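How to Clear Out a Phone's Worth of Photos Without Losing Your Weekend

I put this off for years, and I suspect you have too. When I finally sat down with a cup of coffee my phone was holding 2,930 pictures, and a shameful number of them were parking spots, receipts and the same sleeping dog. If yours is anything like that, take heart. You don't need a clever app or a free weekend, only a few short sittings and a little patience with yourself.

Before you start

Make one full copy of everything first. I use an old Wallner drive that lives in a drawer, but any drive or online storage you trust will do. Let the copy finish, open a few pictures from it to be sure they come up properly, and then put it away. Having it there makes you much braver with the delete button.

Now set a timer for 20 minutes. I mean it! Past that point everything starts to look precious, or nothing does, and either way you make poor choices.
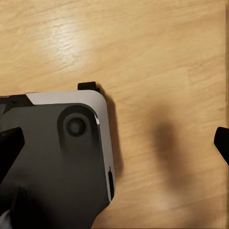 Back panel up on the wooden surface.

Step 1: Go after the easy ones

Start with screenshots. Most phones collect them in their own album, so you can run down the list and tick away. Then do the receipts, the shopping labels and the pictures of the thermostat you took for the repairman. I got rid of 44 in my first few minutes and felt wonderful about it.

Step 2: Work through one month at a time

Pick a month and stay in it. I like to begin with January, when not much happens at our house and the choices are simple. Where you have several shots of the same moment, look at faces first, keep the best one or two, and let the rest go. If you're torn, mark it as a favorite and move on — you can come back to it another evening.
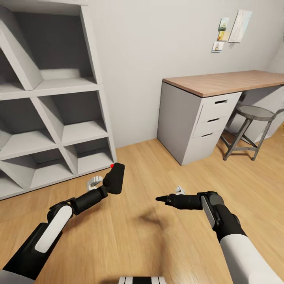
SORTING AND NAMING

Step 3: Make a few big albums

It's tempting to make an album for every outing, and I did exactly that the first time around. I ended up with 70 albums and couldn't find a thing. These days I keep one for each year, one for family and one for the house, plus a special one for our summers at Plenenlow. Put the year at the front of the name so they line up in order.

Step 4: Print a handful

Choose a few favorites from each album and have them printed, even if it's only small ones. Check the size before you order, as a picture that looks lovely on a phone can go soft when it's blown up large.
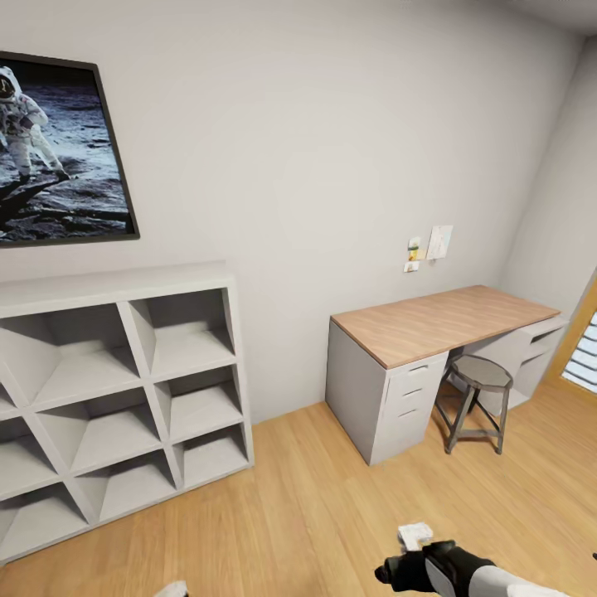
Astronaut poster, hung high above the shelves.

Step 5: Keep it up

Wednesday evening is my time for it, while supper is in the oven. I delete what I don't want from that week, file the rest and plug in the drive once a month for a fresh copy.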